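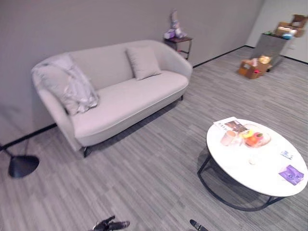

Groletti Soft Goods and Seating: Data Card

Version of May 25, 2022
Maintained by Druler

Summary

Groletti is an image collection concerned with household textiles and the small furniture on which they are kept. It covers throws, cushions, knitwear and similar items as they lie, hang or are gathered up during ordinary tidying. The release contains 442 images in 29 folders, one folder per session. The collection is intended for work on fabric recognition, fold and crease description, and the labeling of living room furnishings.

Setting

Sessions were held in a furnished sitting area at the Kun site. The principal piece of furniture is a light gray two-seat sofa with a curved back, sloping armrests and a single long seat cushion. A square cushion in a matching gray and a pale throw blanket are used with it. A small dark side table stands behind one armrest. The floor is laid with striped gray carpet tiles.

The limited color range is a known property of the collection. Gray upholstery against a gray wall gives low contrast at the edges of the seat and backrest, and annotators were instructed to follow the piped seam where it could be seen.

Textile categories

throw: blankets and covers without sleeves or fastenings
cushion: filled items, square or round
knit: garments and pieces of knitted fabric
other: any textile that cannot be assigned with confidence

Items are labeled by what can be seen. Where a knit piece is gathered so that its shape cannot be read, the label "knit" is applied without a garment type. Ribbing, hems and sleeve-like parts may be marked separately under "detail", and the annotator records a confidence value from 1 to 5.
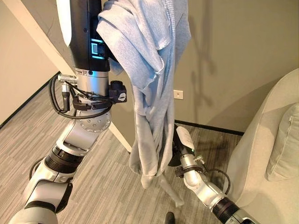 Figure 2. Light blue-grey knit fabric held up in folds, with a ribbed band at the upper right.

Annotation

Outlines were drawn by Cerkon under a written guide supplied with the release (guide.txt). Each folder was reviewed a second time before acceptance. Outlines for hanging fabric include loose ends and narrow strips. Gaps between folds are not cut out unless the background is plainly visible through them.

Known limitations

Patterned fabrics are poorly represented. Color names are not standardized across folders, and "blue", "blue-gray" and "gray" may have been applied to the same item under different light. In 45 images the category is "other"; users training classifiers may wish to exclude these.

Planned changes

A revised color list is scheduled for June. Folder names will not change.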